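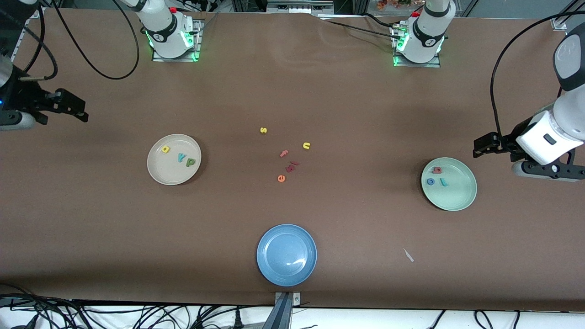
Samstag, Werkstatt Prirkthorpe: Wechselrichter, zweiter Anlauf

Strang 2 am Teststand wieder angeklemmt. Leerlaufspannung 778 V, damit kann ich leben. Der Kekana-Wechselrichter kann es offenbar nicht: startet, synchronisiert, überlegt 19 Sekunden und meldet Isolationsfehler. Dreimal hintereinander, auf die Sekunde genau. Pünktlich ist er ja.

Isolationswiderstand von Hand nachgemessen: 57 MΩ. Davon träumen andere Anlagen. Ximena Maldonado tippt auf die Y-Kondensatoren im Eingangsfilter, ich auf die Firmware. Um einen Kaffee gewettet.

14:30 Filterplatine ausgebaut. Zwei Schrauben fest, eine rund, eine gar nicht erst vorhanden. Kondensatoren durchgemessen, alle im Soll. Kaffee geht vorläufig an mich.

15:10 Alte Firmware aufgespielt. Meldet jetzt Netzfehler. Immerhin Abwechslung.

16:45 Erdungsklemme am Gehäuse nachgezogen, eine halbe Umdrehung Luft. Danach läuft das Gerät mit 200 W Teillast durch, auch mit der neuen Firmware. Wer die Klemme im Juli montiert hat, steht weiter vorn in diesem Heft, in meiner Handschrift.

Offen: Volllasttest, Ersatzschraube M4, Porkance wegen Messprotokoll anschreiben. Ukport will den Förderantrag für den Speicher noch einmal, diesmal mit Anlage C. Anlage C suchen.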